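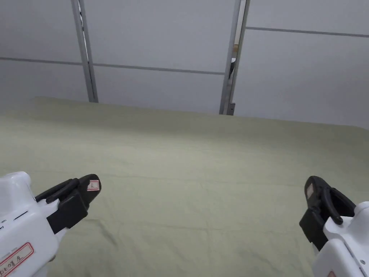 Two hand-held grippers over a bare, cloth-covered work surface.

Ketau sells its hand-held grippers in pairs, one for each hand, to groups that want to record two-handed work and train robot arms on it. The kit has been on offer since March. We spoke with the company's product lead at the Wultivgate workshop, where Ketau rents two bays and does its assembly and testing.

The first question was why a buyer would pick this over moving a real arm by remote control. "Time, mainly," the product lead said. "With a leader arm you need the robot there, powered up, with a person watching it. With these you need a surface and someone's hands. We had a customer get 364 usable recordings in their first week. They had planned on half that."

A usable recording, by Ketau's count, is one where both grippers were tracked from start to finish and the task was completed. Anything else gets thrown out by the software or marked for a person to check. The product lead said the software is cautious and that some buyers complain about it. "They say it rejects things that look fine to them. Sometimes they're right. We put in a setting to loosen it in the last update."

The body of each gripper is white plastic and the jaws are black. The fingers are slim and curved, and they unbolt from a block at the base. Ketau ships one set of fingers on the gripper and one spare. Wear is the most common support question. The company's advice is to inspect the fingers after every 50 hours of use and swap them when the inner edges start to round off.

"People wait too long," the product lead said. "They notice the grasp is getting worse and they blame the operator. Then they change the fingers and it's fine again."

Labels are left to the customer. In the Wultivgate bay they are handwritten, with a red border, and there are small ones out on the fingertips too. I asked whether printed serial plates were planned. "We talked about it. Most labs have their own naming and they'd cover ours up anyway."

The work surface matters more than the sales page suggests. The bay I visited uses a pale green cloth with plain panels behind it, and the product lead recommends something similar to first-time buyers: one color, matte, as few objects behind it as possible. Later on, a group can move to kitchens and cluttered desks. "Start boring. If you can't get good data on a bare cloth you won't get it on a kitchen counter."

Setup is quoted at 30 minutes on the box. One early customer, Laltunen, a parts packing firm, told Ketau it took them most of a morning. The product lead did not argue with that. Calibration was the slow step, and the written guide skipped a restart that the software needed. The guide has been corrected, and the quoted time still stands for someone who has done it once before.

There are limits. The kit does not measure grip force. It will not help with tasks that need more than two fingers on a side. The grippers get tiring to hold, and Ketau suggests changing operators before that shows up in the recordings. A lighter body is being tested under the name Abubakar, with no release date yet.

I asked about repairs. Ketau takes returned units at Wultivgate and aims to send them back within 11 working days. Buyers outside the country pay shipping one way. Fingers and base blocks can be ordered separately, and the body cannot.

The last thing we discussed was who should not buy it. "Someone who has no robot and no plan to get one," the product lead said. "We do get those calls. You end up with a lot of recordings and nothing to run them on. I'd tell them to borrow a pair for a month first."

Loans can be requested through the Ketau sales desk. The next batch goes out in October.

Contact | Terms of use | Copyright Wultivgate Workshop Notes, all rights reserved | Back to top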